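Keeping cut flowers going in a warm room
Forum: House and Garden

Candano, March 27, 2018
Mine are finished after a few days. The room stays at 22 degrees and I change the water when I remember. What do other people do? 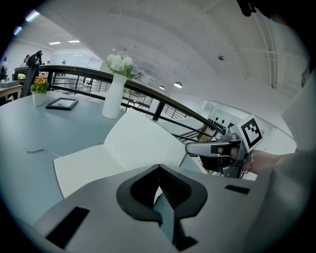 How much should be cut off the stems?
2 cm, on a slant, with a sharp knife. Scissors crush them.

Sepúlveda
I use scissors and have never seen a difference. Clean water matters far more. Change it every morning and wash the vase with washing-up liquid.

Candano
Every morning seems a lot. Is the sachet from the florist any good?

Ostiler
Yes, but measure it. People tip the whole lot into a small vase. I take off any leaves that would sit under the water and leave the rest on. White and pale blue ones on a table do well with me if they are kept off the windowsill.
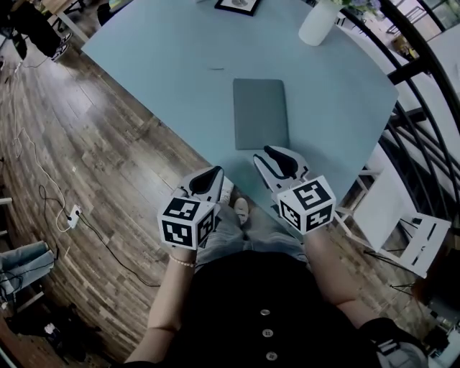 Rocío Bustos: I'd move them somewhere cooler at night. Mine go in the hall and I get a few more days out of them, even in July.

Sepúlveda
Carrying a full vase about every night is asking for a wet carpet.

Rocío Bustos
Fill it less, then. Tulips only want a little water anyway.

Candano
I'll try the hall first. The knife can wait until I've sharpened it.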